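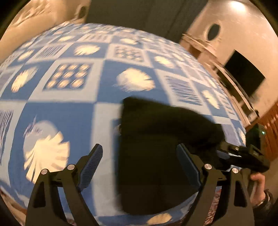

Black cloth over the checkered tablecloth, hand-held gripper, practice table.

Workshop tips: handling cloth with a two-jaw gripper

These notes are for members of the Hundurdale student robotics club entering the fabric event at the Cerna meet. They cover the hand-held gripper only. Arm mounting is on a separate page.

Table covering
Use a tablecloth that contrasts with the test piece. Black on blue and white is easy to pick out in playback. Pull the cloth tight and clip it under the far edge. A ridge in the covering will be picked up along with the test piece, and the run is void.

Picking up
Close on a fold. A flat single layer slides out of the pads unless it is pinched up first. Push the open jaws down lightly, bring them together 2 cm, and a ridge forms between them. Lift straight up before moving sideways.

Speed
Fast swings blur the recording. Runs where the edge of the cloth can't be followed are thrown out at review. In March we lost 1,054 of 3,019 clips this way. Move at the pace you would use to carry a full cup.

Pads
Wipe ribbed pads with a damp cloth and let them air dry. Lint packs into the grooves, most of it from fleece. An old toothbrush gets it out. Do not use furniture polish or silicone spray anywhere near the jaws.

Pivot screws
Check both sides before each session. Snug, then back off an eighth of a turn. If one jaw lags the other, the screw on the slow side is too tight.

Wrinkles
Leave them in. The event rules call for a crumpled start. Drop the piece from elbow height and do not arrange it.

Logging
Write the piece, the operator and the start position on the sheet. Blažena Vlček has blank sheets. Completed ones go in the Abernathy binder. A full set is 400 runs per piece, split between at least two operators.

Worn pads go to Bartosz Cieślak for replacement. Do not trim them yourself.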